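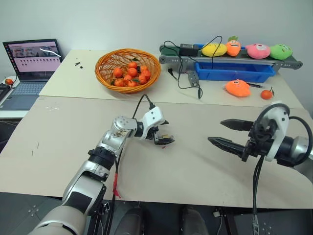 Tangerines, laptop, plush toys. The back table in December.

I have never understood the holiday tangerine. Every year on the same shelf they turn up with the leaves still on, and every year I'm told the leaves mean they're fresh. Maybe. My guess is the leaves mean somebody gets to charge more for them.

Sharada Pillai swears by them. She says you want the ones that feel heavy and a bit loose in the skin, and that anything shiny has been waxed. I've tried her method for two winters and I still get a dry one in every bag. Milan buys whatever is closest to the register and his are no worse – I asked him for his secret and he looked at me like I was unwell.

The basket is another matter. I was against it. Woven baskets collect crumbs and you can't wash them properly, and an orange one for orange fruit seemed like a joke that would get old by New Year. I'll admit fruit keeps better in it than in the glass bowl we had before, where the bottom layer went soft in 5 days. Whether that's air getting in or just people eating faster when the stuff looks nice, I couldn't tell you.

What I won't be doing is the peel thing. You've seen it: dry the peels on a radiator, put them in a jar, save 200 bucks a year on air freshener. Who spends 200 bucks on air freshener? I dried a tray of them last winter and the room smelled like a radiator.

Posted 12/19/23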